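How to Descale a Drip Coffee Maker

By Milagros Flores
Feb 20, 2025

Slow brewing and a sour or flat taste usually mean mineral buildup. Plain white vinegar clears most of it. 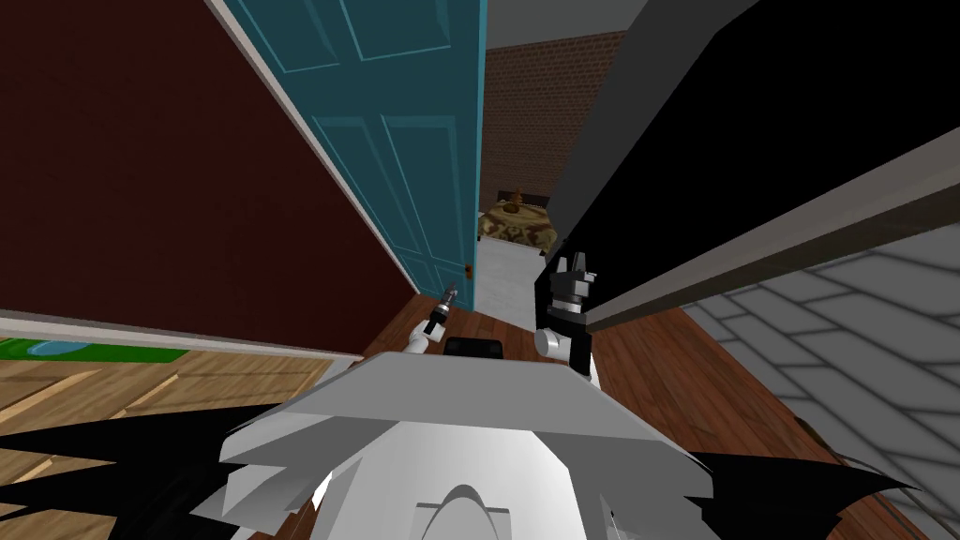 What you need

White vinegar, fresh water, a clean paper filter and a soft cloth. If your manual calls for a descaling powder, use that and follow the packet.

Steps

1. Empty the carafe and throw out old grounds. Take out the charcoal water filter if there is one.

2. Fill the tank with equal parts vinegar and water. Put the paper filter in the basket.

3. Start a brew cycle. When the carafe is half full, switch the machine off and let it sit for 30 minutes.

4. Switch it back on and finish the cycle. Pour out the vinegar.

5. Run two full tanks of fresh water through. If you still smell vinegar, run a third.

6. Wash the carafe and basket with dish soap. Wipe the warming plate once it has cooled.

How often

Every three months with soft water, monthly with hard water. I do mine in May before we get houseguests, whether it needs it or not.

Related
Cleaning a burr grinder
Removing stains from a thermal carafe
Storing coffee beans in summer

We use cookies to remember your settings. Accept | Manage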